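3.2 What viewers say they learned

Our corpus contains 3,180 short audience posts about family melodramas, gathered from the review boards of two streaming services, Narneo and Plunurel. After we removed duplicates, ticket giveaways and one very long recipe, 2,344 posts remained. Of these, 700 were drawn at random and coded by hand, a job that used up most of November and a good deal of goodwill between the coders.

The coding scheme follows Requena's distinction between plot lessons and life lessons. A plot lesson stays inside the film ("the grandmother should have told them about the house"). A life lesson leaves the theater with the viewer and goes looking for relatives to call. Posts could carry both labels, and many did, sometimes in the same sentence. Estíbaliz Requena reviewed the disputed cases herself and sided with neither coder often enough to keep both of them humble.

Life lessons were the more common type for films that end at a wedding or around a dinner table. For films that end at an airport, the two types were close to even. We had expected airports to do better. Viewers of Dresholm, a three-hour drama in which four siblings divide a farm and then divide it again, mostly reported having learned to write a will, which the scheme counts as a life lesson although it gave the second coder some trouble.

Decor was a smaller matter, but it came up too often to ignore. Posts praising a film's warmth tended to mention wallpaper, curtains or tablecloths before they mentioned any actor. We use "busy interior" for a setting in which pattern covers most of the visible surface (Figure 2). 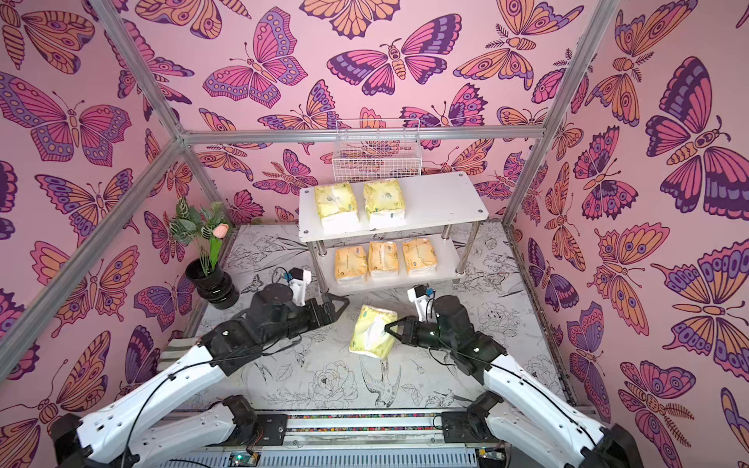 Figure 2. A busy interior: butterfly-patterned walls above a floor mat printed with flowers, leaves and birds.

3.3 Agreement between coders

Agreement was good for plot lessons and merely polite for life lessons. Most disagreements concerned gratitude. One coder read "thank you to the whole cast" as a lesson in thankfulness; the other read it as manners. We settled on manners. A second group of disputes came from posts on Phan, a comedy about a father who fakes a retirement, where irony was thick and punctuation was no help. These posts were kept in the sample and marked as unclear, and they are left out of the comparisons in Section 4.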